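Speaker notes – Teaching the room task by teleoperation
Randbridge internal methods session, February 15, 2018
Speaker: Judit Erdős

Slide 1. Title. Skip the biography. Thank Arlo Schumacher for the rig time and Shu-fen Wu for going through the logs with me.

Slide 2. What we collected. 393 demonstrations of one task: pick litter up off a bedroom floor and put it in a bin. All of it driven remotely, two arms, one operator per episode. Say early that we did a small kinesthetic set first, 14 episodes, moving the arms by hand. The hand-guided set is not in the training data. Reason on slide 3.

Slide 3. By hand or by remote. Kinesthetic teaching gives clean joint trajectories and a good feel for contact. It also puts a person's body in the head view for most of the episode, and at run time that body is missing. With two arms it gets worse, as one person can guide one arm well and two arms badly. Remote control is slower per pick and the operator loses the force sense at the fingers. We accepted that.

Slide 4. Leader arms. Joint-to-joint mapping, no scaling. Operators see the head view only. We tried a second monitor with a side view and dropped it: operators used depth cues from the side view that the policy would never receive, and the demonstrations encoded decisions the model had no basis for. Shih-chieh Tseng has the comparison if anyone wants the numbers afterward.

Slide 5. The reach over the floor. Objects on carpet are low targets, so the forearm comes down at an angle and the fingers point at the floor. A bottle on its side wants the jaws across the narrow dimension. A flat wrapper wants a pinch, and operators differ a lot in how they set one up. Let the picture sit for a moment before talking. 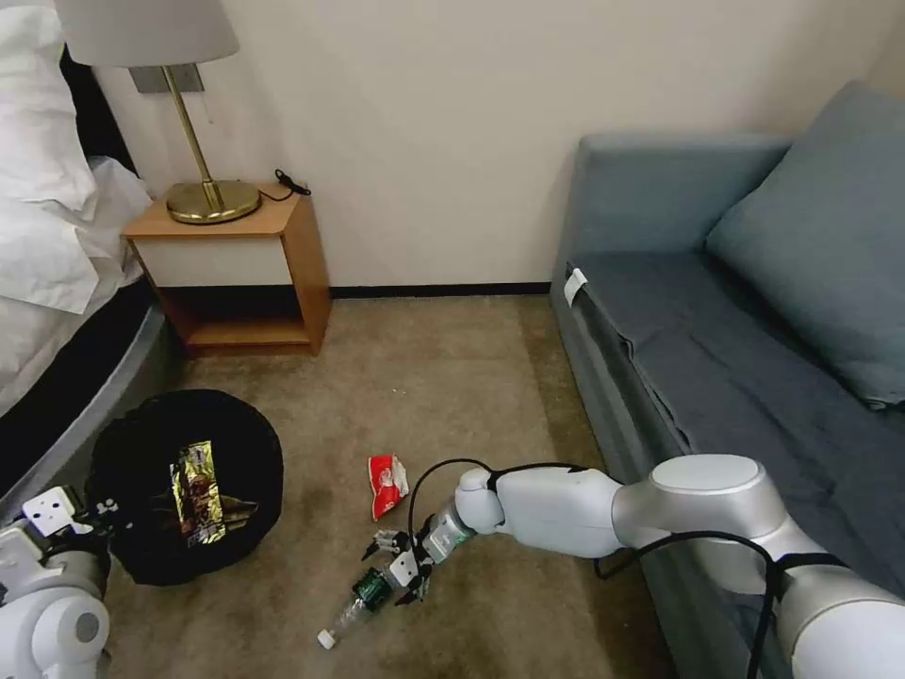
Why not script the grasp and teach only the rest?
We tried it on the Huta rig, and the hand-off between the scripted descent and the learned motion became the most common place for an episode to fail.

Do not dwell on Huta. The point is that a boundary between two controllers has to be placed somewhere, and the operator's own motion doesn't have one.

Slide 6. What the second arm does. New operators park the idle arm. Experienced operators bring it to the bin. We wrote this into the protocol in October: one gripper at the bin, the other goes for the litter. Variation in the idle arm was being learned as though it mattered. Once the arm had a defined place, the episodes were easier to compare and the labelling was less of an argument.

Slide 7. Operator protocol. Read these out at normal speed, they are on the handout.
Start with both grippers in view.
Pause at the top of the approach, then descend without correcting sideways.
If the first close misses, open fully before trying again. Keep the episode.
Release over the bin opening, well inside the rim.
No talking to the operator during an episode.

Expect an objection on keeping misses. The answer is that recoveries are the most useful part of the set. Lionel Poulain argued the other side for most of last year and may do so again today. Leave him time.

Slide 8. Layout. Between episodes we vary the position, orientation and type of litter, and the furniture stays put. A typical start has several items in the open floor between the bed and the sofa, within reach of one another, with different shapes and stiffness. Order of picking is left to the operator. 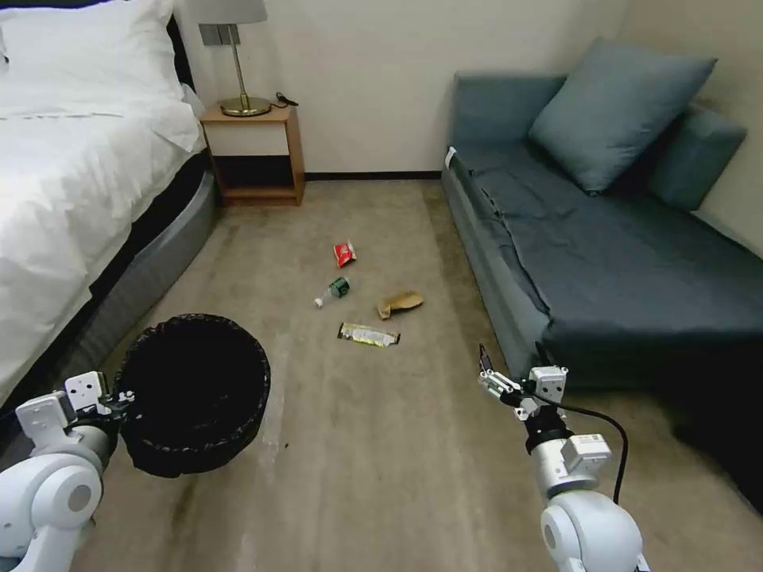

Leaving the order free costs us something. Two operators given the same layout will take different first items, and a policy trained on both can hesitate between targets. We considered a nearest-first rule. In the end we added a short text instruction naming the item for each pick, and segmented the episodes on gripper release. That gave 1,093 segments after rejects.

Slide 9. Logging. Joint positions, gripper command, gripper measured width, head view. Command and measured width are both needed – the difference between them is the nearest thing we have to a contact signal. The Istix logger dropped measured width in its first version and we lost some 80 segments before Arlo caught it in the plots.

Slide 10. Open items. Latency on the leader side varies with network load and we do not yet correct for it. Operator identity is in the metadata but unused in training. Kao wants a second room with a hard floor, and sliding objects will need their own practice period for the operators.

Slide 11. Questions. Handout is at the back by the door. If the hesitation video is requested, it is the second file in the folder, and it needs the sound off.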